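Friday, February 10, 2023

Woke up at 5 with my jaw clenched and the streetlight coming through the gap in the curtains again. I keep meaning to pin that gap shut and I keep not doing it. Lay there listening to the heating knock for a while, then gave up and made toast.

The big news is that I signed up for the Rarbridge choir. Me! I haven't sung in front of another human since middle school, and back then I mostly moved my mouth. But I walked past the hall on Tuesday with my groceries and they were doing something slow and sad in there with all the windows steamed up, and I stood on the sidewalk until the frozen peas started to go soft. So that was that. First rehearsal was last night and I still have the tune going around in my head.

It's 20 dollars for the season and you get a folder. I'm an alto, apparently. I thought I was a soprano my whole life but the high bit of the warm-up came out like a kettle, so alto it is, second row, next to the radiator (very happy about the radiator). We're doing a lullaby, two folk songs and a long piece called the Aramthorpe Mass that I can't follow at all yet. The altos get the same note for what feels like a week and then everything happens at once. 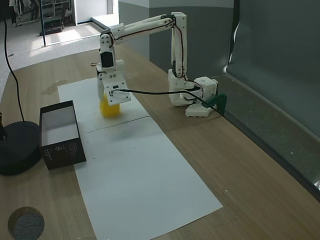
White arm, light wood table, gray wall.

Lunch was soup from the Clevetti place on the corner, tomato with way too much pepper, which is how I like it. I took the folder with me and tried to learn page two while I ate. Got a splash on the second verse, so now the word "harvest" is orange. I hummed without noticing and the man at the next table moved his newspaper up a little higher. Fair enough!

After that I did the boring things. Paid the water bill, returned the boots (the left one pinched from the first day and I wore them around the house for a week pretending it didn't), bought a pencil because the choir only wants pencil on the music. Walked home the long way past the canal. Cold, very bright, ducks all standing on one side like they were waiting for a bus.

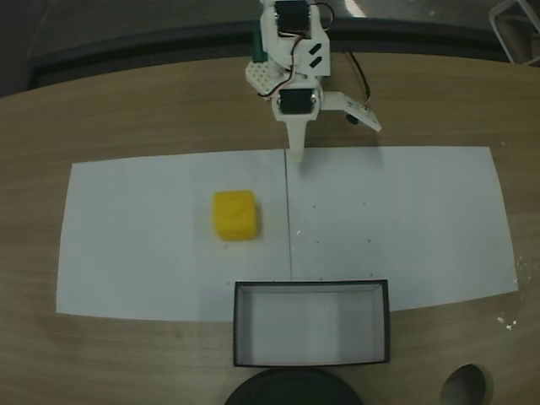

Evening

Practiced in the bathroom for the acoustics. I sounded great in there, I have to say - and then I tried the same line in the kitchen and it was just me again. The jump on page 5 is the problem. I know where it's supposed to land and I get there late every time, kind of sliding up to it like I'm parking a car.

I played the recording of the Mass while I did the dishes and found that if I don't read the music I can nearly sing it, and if I do read it I can't.
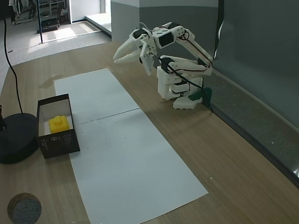
So maybe I should learn it by ear first and worry about the dots afterward. The concert isn't until March, so there's time, though the folder says we need to be off the page for the lullaby well before then and I've never been good at memorizing. I still had to write my own zip code on my hand the first month I lived here.

Leftover Hidayat noodles for dinner, cold, straight from the carton. Bed soon. I've finally put a clothespin on the curtain.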